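Drukon Opens Custom Track Contest for Zinditz Players

Drukon has opened entries for its first custom track contest in Zinditz, the marble racing game in which players build their own courses and share them online. Any player who has published at least one course may enter, and each account may submit up to 11 tracks.

Entries will be reviewed by a panel led by Solomiia Marchuk, lead level designer at the studio. Tracks that cannot be finished in under 79 seconds will not be considered. Judges will also look at pacing, the use of moving gates, and whether a first-time player can find the route without a guide.

The five winning tracks will be added to the official Hutsuliak Cup playlist in May. Their creators will each receive 2000 in-game coins and a profile badge.

"We have seen remarkable work from the community since the editor update," said Yurii Holovko, community manager. "The contest gives those players a larger audience -- and it gives us new courses to race on."

Entries close Friday at 6 p.m. Tracks must carry the contest tag, and edits made after the deadline will not be counted. 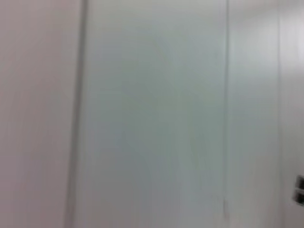
Pale surface with a dark gray seam.

Questions about eligibility may be sent through the in-game help menu.

Recent items
Dastgate Patch Restores Online Co-op
Vitalii Skoryk on Writing Music for Puzzle Games
Zinditz Editor: Getting Started With Ramps

Contact the newsletter desk | Copyright Drukon | Back to top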